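Tresbridge Protest and Succession Headlines

Version 2, released 17 February 2023

Summary
A collection of 3432 short news items in English about public demonstrations, resignations and handovers of executive power. Each item is a headline with the first paragraph of the report. The set is meant for work on event detection and on telling a reported event from a predicted one.

Sources
Items come from two newsletter archives, Baltbridge and Sivov, both used with written permission. Baltbridge supplied 2183 items and Sivov the remainder. Wire copy reprinted by either newsletter was removed before release.

Contents
items.csv – one row per item
labels.csv – event labels, joined on item_id
splits/ – lists of item_id for train, dev and test
guide.txt – instructions given to annotators

Fields in items.csv
item_id: integer, stable between versions
source: baltbridge or sivov
headline: text as published, capitals kept
lead: first paragraph, line breaks replaced by a space
country: country the report concerns, two-letter code

Labels
Every item has one main label: announced, occurred, denied, expected or unclear. "Announced" applies when an office holder states an intention; "expected" applies when the report relies on unnamed officials or on the writer's own view. A transfer of duties to a deputy without a resignation is marked with the extra flag partial.

Two annotators read each item. Disagreements went to a third reader, and the original pair of labels is kept in labels.csv.

Loading
Files are UTF-8, comma separated, with a header row. Quotation marks inside a field are doubled. Read item_id as an integer or the join with labels.csv will fail in some tools.

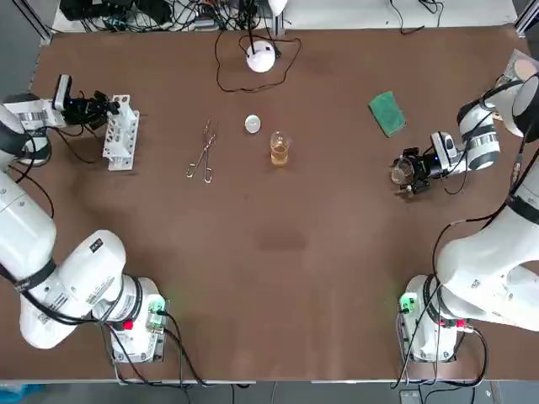

Known problems
Corrections printed in later issues are not linked to the item they correct.
Country is blank for 50 items that concern more than one state.
Sivov changed its house style in October and dropped full stops in headlines after that – models may pick this up as a signal.

Changes from version 1
Duplicate leads removed. Suksawat tokeniser output is no longer shipped with the set. The label "rumoured" was merged into "expected".

Licence
Research use only. Headlines may be quoted in papers; leads may not be republished in bulk.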